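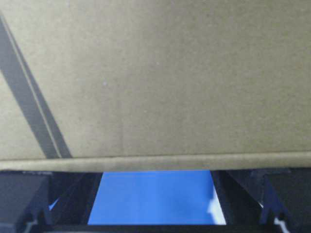 *Fig. 4. Wrist camera view, carton at the fingers.*

### 4.2 Checks before a carton lift

The Ardale checklist treats a clear camera view as proof of a safe grip. We don't. A view filled with cardboard tells you very little about depth.

1. Set arm speed to 30% or lower.
2. Stop with the fingers open and look along the folded edge of the carton from the side, with your own eyes.
3. Check any dark stripe or seam on the face. Don't use it as a line-up mark unless you have measured it.
4. Close at low force. Wait 2 seconds, then lift.

**Note:** The Hekivdale settings file claims to suit "all cartons". Test it on yours first.

**Caution:** Keep hands out of the gap between the fingers, even when the arm is paused. A pause is not a stop. Use the stop button and wait for the drive light to go out.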